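Josefina Mansilla started repairing ceiling fans and kitchen mixers at her uncle's counter in Fedby when she was 19, and she still gets excited when one comes in dead. "People bring me a fan and say it's junk," she says. "Then I open it up and the windings are beautiful! Somebody did that work well, and all it needs is a bearing."

Her repair evenings run from seven until late, upstairs from the Titton hardware store, and last July she wrote up her 400th job in the green notebook she keeps by the kettle. Fans are the bulk of it. Mixers come next, then sewing machines, and a great many hair dryers (she is not fond of hair dryers).

During Ramadan the hours move to after the evening meal, and those are her favorite nights. "Everybody's fed, the kids are still up, somebody brings dates. We fixed 13 things in one night and I went home at two in the morning just buzzing."

I asked what she teaches first. Motors, she said, before I had finished the question.

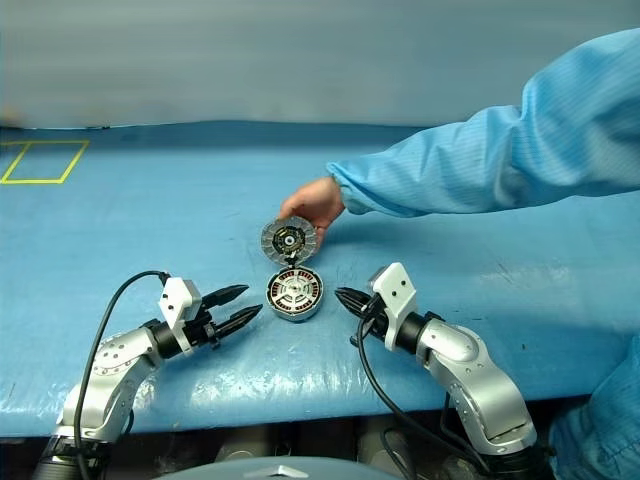
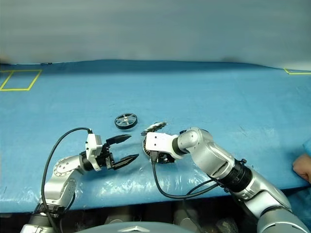 A long table covered in blue plastic, with yellow tape marking off part of the top.

"There's a part that stays still and a part that goes around. Stator, rotor. Once you've held one of each, you stop being scared of the thing." She has newcomers spin the shaft by hand before they touch a screwdriver, and listen. A dry bearing has a sort of sandy whisper to it, she says, and she did the noise for me, twice, very well.

Parts are the hard bit. She buys brushes and bearings from Emitz, a small supplier two towns over, and saves every screw from anything past rescue. The jars take up a whole wall now, almost 700 of them, labeled in her uncle's handwriting and then in hers.

Next she wants to take on washing machines. "They're so heavy, and the stairs are terrible," she says, already laughing. "But have you seen the motor in one of those?"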